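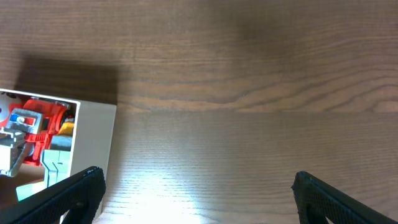
Wrist view at the box, fingers open, glare on the varnish between them.

Ticket: Grasp proposals land on bare table, box ignored
Project: Lurkex (mixed-part picking)
Component: wrist-view grasp scorer
Status: Resolved, one follow-up open
Labels: perception, calibration, good-news

Summary

The grasp scorer keeps choosing a spot on the tabletop when there is a box full of perfectly good parts beside it. It does this with high confidence. I've attached a wrist frame to the ticket so everyone is looking at the same view.

Expected: highest-scoring grasp somewhere on the parts in the box.
Got: highest-scoring grasp on the wood, low in the gap between the fingers, right in the bright patch.

Set-up

Arm: the Hirkmont bench arm, two black fingers, textured pads
Scorer: the self-labelled one (trained on the arm's own attempts, no hand labels)
Scene: shallow off-white box on the left, plastic parts in it, varnished wood everywhere else
Lighting: ceiling lights on, blinds up

How to reproduce

1. Move to the standard viewing pose over the table.
2. Run the scorer on a single wrist frame.
3. Look at the heat map. The peak sits on the glare.

Happens nearly every time with the ceiling lights on. With the lights off and blinds down it mostly goes away, but then the scores on the grey parts sag, so that isn't a fix.

Comment 1, 09:40

First thought was a bad hand-eye calibration, so that the peak was really meant for the red-orange part and got shifted to the right on its way into the image. I redid the calibration from scratch. The peak stayed exactly where it was. Then I drew the heat map straight on the raw image with no transform involved and it was still on the wood. So calibration is off the hook. (The new calibration is a bit tighter than the old one anyway, I've kept it.)

Comment 2, 10:25

Tried covering things up, one at a time, in software only:

- grey square over the box: peak stays on the glare
- grey square over the glare: peak jumps to the ribbed red-orange part, which is just where I'd want it
- grey square over both: scores go flat everywhere

That third one made me very happy. It means the scorer has learned about parts, and it isn't just picking a favourite pixel. It has simply learned to love the glare more.

Comment 3, 11:50

Found it, I think, and it's a lovely one! It's in how the labels get made.

Reminder for anyone coming to this ticket cold: in the self-labelled method the arm tries a grasp, closes the fingers and lifts. If the finger gap after lifting is wider than a threshold, the attempt is marked as a success, and the image patch under the fingers goes in as a positive. No person looks at it.

I went through the positives sorted by how bright the patch was. The brightest end was full of patches of wood with nothing on them. 75 of them, all marked as successes. You can't grasp wood. I checked the logged finger gaps and they were all just over the threshold, by a hair, and all from the same stretch of collection in September when the pads had been swapped for the thicker Hulex ones. Thicker pads, so the fingers stop closing sooner, so an empty grasp reads as a full one. The threshold was never changed to match.

And the standard viewing pose puts the glare between the fingers, so an empty try in the middle of the view had a shiny patch under it. The network was told over and over that shiny wood is something you can pick up. It believed us.

Comment 4, 13:15

Why didn't the other empty grasps from that stretch cause trouble? I wondered about that too. There were some on duller wood, but they were balanced out by plenty of honest failures on the same sort of grain from before the pad change. The glare had hardly any failures to set against it. The light must have been in another place for the older runs, but I've no record of it, so treat that as a guess.

Comment 5, 14:30

Fix, in two parts:

a) The threshold is now measured at start-up. The arm closes on nothing, reads the gap, and uses that reading plus a small margin. Change the pads as often as you like.

b) Relabelled the old data using the gap each pad type gives when closed on nothing. After dropping the attempts with no pad type logged, that leaves 997 attempts, which is still comfortably enough to train on.

Retraining now. I also thought about adding fake glare to the training images, the way the Meijer branch does, but I'd like to see what clean labels do on their own first. If we change both we won't know which one helped.

Comment 6, 16:55

Results are in and I'm grinning.

Same viewing pose, same lights, blinds up. The peak is on the red-orange part. The bright patch on the table is now one of the coldest places on the map. The second peak is along the upright edge of the grooved grey-green piece by the right wall of the box, which seems a sensible place to pinch something. The small yellow piece gets a weak score, and fair enough, it's tucked in tight next to the red one.

Then I ran it on the arm, emptying the box part by part and putting everything back between rounds. 9 rounds, and it went for the bare table in none of them. It did miss twice, both times because a finger came down on the box wall. That's a collision problem and gets its own entry below.

What I like most is that the network didn't change at all. Same layers, same number of training steps, same image size. All of the gain came from asking whether "the fingers didn't close fully" really means "we're holding something". For a method that labels its own data, that one check carries an awful lot of weight, and I'd like us to say so clearly in the write-up.

Follow-up (open)

Scores near the box wall take no notice of the wall. The left finger needs room on the outside of the box or between the parts and the rim, and the scorer only looks at what's between the fingers. Suggest widening the patch so that it takes in the space under the fingertips as well. The 2 misses are saved with their wrist frames and can be replayed.

Also to do:
- add pad type as a required field in the collection log
- sort positives by brightness after every collection and look at both ends of the list; it takes minutes
- try the Meijer glare images on top of the clean labels, as a separate run

Closing the main issue. Please reopen if you see a peak on bare wood with the new weights, and attach the raw frame along with the heat map.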